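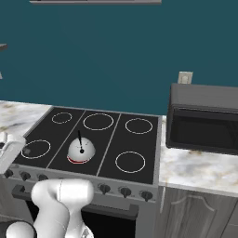
Cooktop and wall behind, outlet plate on the right.

2/17/22

Zultach amulets, paper group. Continued from the January entry. The Brandes list dates the whole group to one printing. I doubt it. Two papers are present: a thick, long-fibred sheet and a thinner one with visible laid lines. The guardian figure is from the same block on both, but the crack through the lotus base is longer on the thin sheets, so those are later impressions.

Surface cleaning with soft brush only. Smoke deposit left in place on the folded pieces, as it may come from the altar and is part of the record. Do not flatten the folds. The order of folding matters, and one piece still has a grain of rice or similar inside.

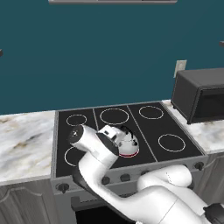 Cooktop with the white arm across it, toaster oven to the right.

Inscriptions. Seed syllable above the figure reads the same on every sheet checked. The zodiac character at lower left is added by hand, in a different ink – brownish, slight halo under the loupe. 6 sheets have the dog, 2 have the boar, the remainder are blank there. A blank sheet was presumably filled in for whoever asked for it. This fits Amida as patron of both years and needs no second block.

Coretti's catalogue gives a print run of 2,000 without a source. Treat as unsupported until one is found. I have struck it from our draft label.

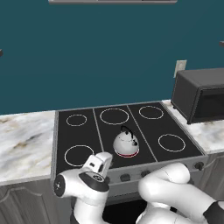 Sarnolari Collection – Paper and Devotional Objects Section

Storage. Folded pieces now in individual trays, unbuffered tissue, no polyester sleeves. Flat sheets interleaved, 10 to a folder. Old folder numbers kept in pencil on the new ones.

To do: raking light on the crack, both papers. Fibre sample from the thick sheet only if a loose one turns up in the tray. Ask Zultach whether the wrapper with the temple stamp was kept. The stamp is quoted in the Brandes list but I have not seen it.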